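# Zwischenbericht an den Fördergeber: Teilautomatisierung des Tischservice im Gästehaus Ultby

Stand: 11. April 2021

## 1. Gegenstand und Anlass

Der vorliegende Bericht betrifft das geförderte Vorhaben »Flonero«, mit dem die Tralus Gästebetriebe das Eindecken und Abräumen im Speisesaal des Hauses Ultby teilweise auf einen Roboterarm übertragen. Der Berichtszeitraum beginnt im Oktober mit der Bewilligung der zweiten Förderstufe. Berichtet wird über den Stand der Simulation, die Einbindung der Beschäftigten und die Verwendung der Mittel für Schulungen.

## 2. Stand der Arbeiten

Die Greif- und Ablagevorgänge werden zunächst vollständig in der Simulation erprobt. Im Berichtszeitraum wurden 1478 Durchläufe ausgewertet. Davon entfielen 245 auf Tische mit Dekoration, wie sie im Haus zu Themenabenden üblich ist. Diese Durchläufe erwiesen sich als die aufwendigsten: Kerzenständer und sperrige Dekorationsstücke engen den Arbeitsraum ein, und der Arm muss Umwege fahren, die im Grundaufbau nicht vorgesehen waren.

Die Ablage von Gefäßen auf Tellern wurde als eigener Arbeitsschritt aufgenommen. Beim Abräumen stellen die Servicekräfte Becher regelmäßig auf Teller, um Wege zu sparen, und der Ablauf soll sich an dieser Gewohnheit orientieren.
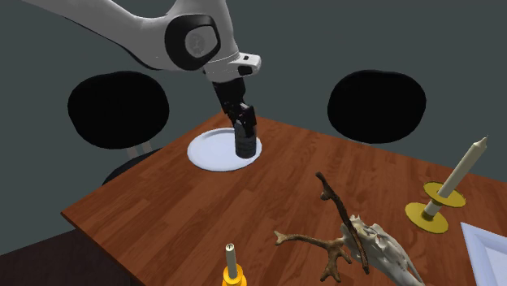

**Projektgruppe Speisesaal und Service, Haus Ultby**

Im simulierten Aufbau hält der Greifer das zylindrische Gefäß aufrecht über der Tellerfläche. Geweih, Tierschädel und Kerzen stehen oder liegen auf demselben Tisch und gelten in der Bahnplanung als Hindernisse, die nicht berührt werden dürfen. Die Kerzen werden dabei mit einem vergrößerten Sicherheitsabstand geführt. Die Übertragung auf den realen Arbeitsplatz ist für die nächste Projektphase vorgesehen – zunächst ohne Gäste und mit reduzierter Geschwindigkeit.

## 3. Auswirkungen auf die Beschäftigten

Die Aufgabenverteilung im Service wurde gemeinsam mit der Belegschaft neu beschrieben. Das Eindecken der Standardtische und das Abräumen von Bechern und Tellern sollen schrittweise an die Anlage übergehen. Dekoration, Gästebetreuung und die Endkontrolle jedes Tisches verbleiben bei den Servicekräften. Die bisherige Spätschicht zum Abräumen wird in ihrer jetzigen Form voraussichtlich entfallen. Die betroffenen Stunden werden dem Frühstücksdienst und der neu eingerichteten Anlagenbetreuung zugeordnet. Kündigungen sind mit dem Vorhaben nicht verbunden.

Für die Anlagenbetreuung wurden 138 Schulungsstunden geleistet. Inhalte waren das sichere Anhalten des Arms, das Freigeben eines gegriffenen Gegenstands und das Anlegen neuer Tischpläne in der Software Strand. Die Rückmeldungen fielen unterschiedlich aus. Begrüßt wurde die Aussicht auf weniger Tragearbeit. Kritisch gesehen wird, dass Störungen künftig während des laufenden Betriebs behoben werden müssen und die Zuständigkeit hierfür am Wochenende noch nicht geregelt ist. Ein Entwurf zur Rufbereitschaft liegt der Personalvertretung vor.

## 4. Abweichungen vom Arbeitsplan

Der Teller- und Becherkatalog umfasst inzwischen über 500 Einträge und ist damit deutlich größer als beantragt. Ursache ist der gemischte Bestand des Hauses. Die Erfassung hat sich dadurch verzögert, der Abschluss der Simulationsphase wird jedoch nicht verschoben. Eine Umwidmung von Mitteln ist derzeit nicht erforderlich.

## 5. Nächste Schritte

- Abschluss der Durchläufe mit dekorierten Tischen
- Einigung über die Rufbereitschaft mit der Personalvertretung
- Aufbau des Arms im kleinen Speisesaal und Abnahme durch die Arbeitssicherheit
- zweite Schulungsreihe für die Beschäftigten des Frühstücksdienstes

Der Verwendungsnachweis für den Berichtszeitraum wird gesondert eingereicht.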